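We use cookies to improve your experience. By continuing to browse this site you accept our cookie policy. OK

The Long Wait for a Kitchen

When Idrisa Rashidi bought his row house in Honindale, the kitchen had a sink, a stove and one shelf. He expected to replace all of it within a season. It took two years.

Most of that time went to waiting. The first cabinet maker closed his shop in February, with the deposit paid and the doors uncut. The second, Aníbal Apaza, had a list of 233 jobs and only 9 people to build them.

"I tell everyone the same thing," Apaza says. "Measure now, and don't sell your old table."

Apaza opened his shop in 2000, when most of his customers wanted white doors and as many drawers as would fit. Now they ask for tall units that run up to the ceiling, with the oven or microwave built in at chest height. Gray wood grain has been the steady seller. 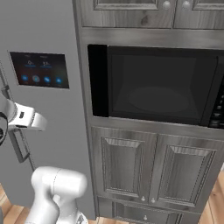

A built-in microwave in a gray wood-grained cabinet, with the refrigerator alongside.

The tall units take longer to install. Floors in the older Honindale houses slope, and each cabinet has to be leveled before the next one goes in beside it. Rashidi's floor dropped almost an inch between the back door and the hall.

He cooked on a hot plate in the dining room until the last door was hung. The hot plate is now in the basement, and his sister has asked to borrow it for her own kitchen job.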